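Kemeys Street Laundromat Is Staying Open After All

By Corina Eder
2018-04-24

I got the call on my way to pick up bread, and I let out a whoop right there on the sidewalk. The laundromat on Kemeys Street is not closing! If you've walked past it since January, you've seen the handwritten sign in the window thanking everybody for their business, and maybe you felt the same little drop in your stomach that I did. The sign came down yesterday afternoon.

What happened is pretty simple. Katherine Henao, who has worked the counter there for 19 years, is buying the place together with In-ho Cha, who runs the shoe repair next door. They signed the papers with the old owner, Kazuhiro Sakai, and he's finally getting to retire to his sister's place by the lake (he has been talking about that lake as long as I've known him). The lease had been the sticking point. The landlord wanted a longer term than anyone under the old setup could promise, and Katherine and In-ho were willing to sign for it.

"I already had the keys," Katherine told me. "I figured I might as well have the bills too."

The new owners also needed $4000 for a down payment on replacing the two oldest washers, the ones by the back wall that walk across the floor when they spin. A jar on the counter and a supper at the Wanon Hall took care of that. I was at the supper. The rice ran out early and the line for pie went out the door, and I came home with somebody else's umbrella — if it's yours, it's green and I have it on my porch.

Now for the part most of you will ask me about, prices. A regular wash stays where it is through the summer. Drying goes up a quarter. Wash and fold, which stopped over the winter when they were short of help, comes back next week, with drop-off before noon and pickup the next day. Feven Assefa will be running it. She used to do the linens at the Hevent Inn, so she has folded more pillowcases than I can imagine, and I spent a happy half hour bugging her for advice.

Her big one is to quit overloading the machine. I'm guilty of this, I stuff mine until the door complains. She says towels need room to move or the soap never rinses out, and that's what makes them stiff. She also uses half the detergent I do. No fabric softener on towels, ever, she was very firm about that! It coats the loops and then they just push water around on you. Give each one a good hard shake before it goes in the dryer and another when it comes out, and fold it right away on a table that's clean and completely clear. She wipes hers down before every load.
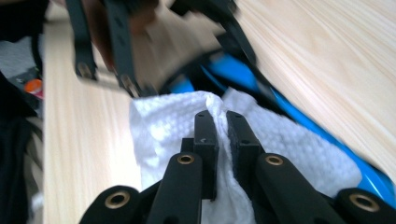
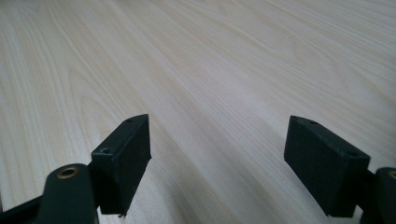
I tried it on my own bath towels last night and I'm a convert. My husband asked if I'd bought new ones.

A few other changes are coming. The hours get longer, with the doors open at 6 in the morning and the last wash at 9 at night, and that should make the hospital shift folks happy. The change machine is being fixed (In-ho says he's doing it himself, so let's all wish him luck). The bulletin board stays, and so does the shelf of paperbacks, though Katherine would like people to please stop leaving encyclopedias. The name over the door stays too. They talked about a new one for all of five minutes and then priced out the sign.

The one thing we're losing is the Saturday coffee pot, at least for now. It was Kazuhiro's own and he's taking it with him. I thought about arguing with him over it but he did make the coffee every week, so fair enough. The bakery at Flinunier Square has offered to send over a thermos while Katherine looks for another pot, and if you have a big one gathering dust in your basement, she'd love to hear from you.

The place will be shut Thursday while the new washers go in and opens again Friday at 6. There's a little goodbye for Kazuhiro on Saturday at 2, with cake, and he has asked for no speeches. I've got one written anyway.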